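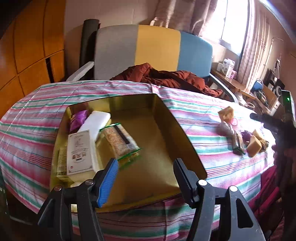

Figure 3. Metal tin with mixed small packages on a striped bedsheet (Fenstead set).

3.2 Package types and container fill

The Fenstead set covers small household goods kept in reused containers. The tin in Figure 3(a) has sloping walls and a shiny gold-colored interior. Its contents are grouped in the left half and include a purple packet, a white foam block, a printed card box and a clear zip bag with a cereal bar inside. Much of the right side is unfilled. We treat such uneven fill as a separate class, following the Kongkaew scheme.

Rigid and soft packages were coded separately. Foam was coded as rigid. Zip bags were coded by the bag and not by the item inside. Each container was scored on a scale of 5 levels, with level 5 reserved for a closed lid.

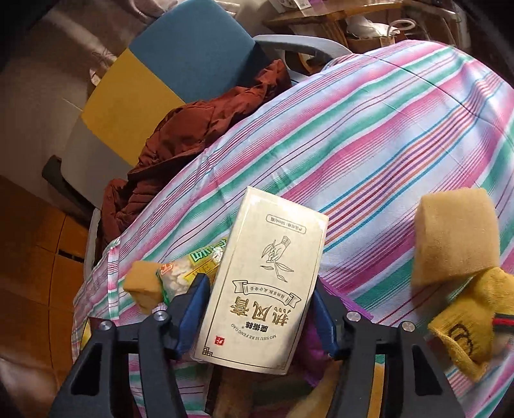

Figure 3(b). Upright carton marked 50ml/瓶, with a snack packet behind it.

Printed text was transcribed in the original script. For the carton in Figure 3(b), the product name 热风膏 and the capital-letter line MO SHU SI RE FENG GAO were entered as two fields. Partly hidden lettering, as on the snack packet, was left blank.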